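I first met Tincuța Văduva in August, when she sold me a tablecloth I didn't need, so it was lovely to catch up with her properly at Wudico, the shared workroom in Halville where she now spends most of her mornings. We talked about plastic — bags and sheets, mostly, and how to get them flat again.

"People scrunch them into a drawer and then buy more," she told me. "I did it for years! I had 100 of the things at home before I started folding."

Her method is wonderfully plain. You want a big table (a proper one, with room for your elbows), you lay the sheet down and you press from the middle outwards. "Don't tug at the corners," she said. "Go slowly and lean on it a bit." After that it's four folds, and into the box it goes.

I asked whether she minds the creases. She laughed at me. "It's a bag. It's not going to a wedding."

Dionysis Panagiotou, who shares the rent with her, is less patient. "I get through two and then I want a coffee," he admitted, though he did show me a shelf of his own folded sheets, and very tidy they were too. He'd like a second big table, but the one he has his eye on costs £1,350, so for now they take turns.

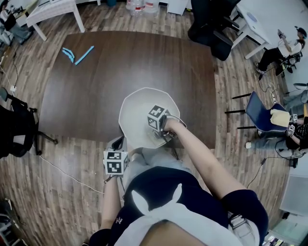
A crumpled white plastic sheet or bag on the big brown table at Wudico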